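Tresumden 床面衣物整理示教数据集
数据说明(README)

版本说明
当前版本整理于2024年8月,替换此前内部使用的试采版。试采版的标注字段与本版不兼容,请勿混用。

一、概述
Tresumden 收录人工手持夹爪完成的床面衣物整理示教,任务包括抓取、提起、展平和移放。操作者直接握持夹爪在床上操作,不经过机械臂,由夹爪上的相机记录第一视角画面。数据主要用于模仿学习,也可用于布料抓取点检测。

本版共881条示教,其中68条标为失败,保留在单独的目录中。每条示教对应一个任务指令,指令以中文书写,附英文译文。

二、采集方式
夹爪为双指结构,开合由操作者手动控制。每条示教从夹爪闭合、悬停在床面上方开始,到布料放下、夹爪再次离开床面结束。抓取时要求夹住布料的一道褶,不要求对准衣领或袖口。

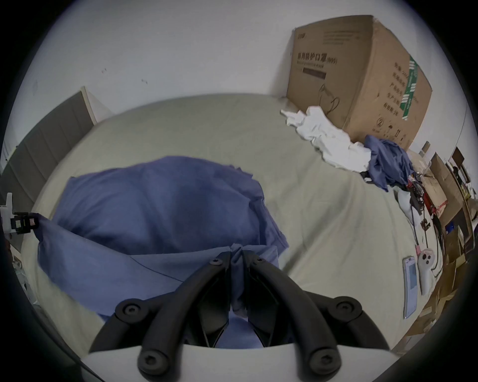
操作者在提起布料前需停顿片刻,便于标注人员确定闭合时刻。停顿段没有从数据中剪掉,训练时可按 grasp_state 字段自行过滤。移动速度不作统一规定,但单条示教内应避免突然加速,否则位姿估计容易丢失。

三、场景
场景为室内卧床,床上和床边的杂物不做清理。纸箱、线缆、其他织物都可能进入画面,位置在不同示教之间会有变化。

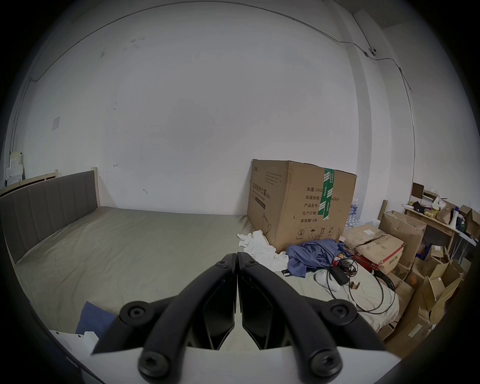
图2 手持夹爪视角,床面铺灰绿色床单,靠墙放有纸箱

墙面大片空白,特征点少,镜头长时间朝向墙面时轨迹会漂移。遇到这种情况,pose_quality 记为 low,相关片段不建议用于训练末端位姿预测。

四、目录与字段
episodes/ 成功示教,每条一个子目录
failed/ 失败示教,结构同上
meta/tasks.json 任务指令及译文
meta/calib.json 相机内参与夹爪偏移

每条示教含以下字段:
timestamp 时间戳,单位毫秒
ee_pose 末端位姿,平移加四元数
gripper_width 两指间距,单位毫米
grasp_state 张开、闭合中、已夹持
pose_quality high 或 low

图像为鱼眼原图,四周的暗角未裁切。需要去畸变时请使用 meta/calib.json 中的参数,不要套用针孔模型。 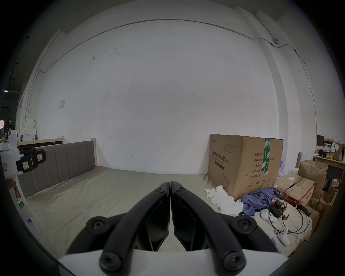 夹爪两指自身占据图像下方中部,训练前可以加遮罩,也可以保留。Gukeck 基线模型保留了这一区域,输入仅做缩放。

五、已知问题
深色布料在光线不足处边缘模糊,抓取点标注误差偏大。
部分示教的 gripper_width 在完全闭合时不为零,属于零点偏移,读取后减去首帧数值即可。
每条示教长度不一,大约600帧居多,超过1000帧的已切分,切分后的子段共用同一任务编号。

六、人员与联系
采集流程:Giorgia Cattaneo、Guido Russo
标注与校验:Viola Mancuso
位姿处理:Oğuzhan Başaran
发现标注错误请在仓库中提交 issue,写明示教编号和起止帧号。

七、使用许可
仅限研究用途。再分发时请保留本文件以及 meta/ 目录中的全部内容。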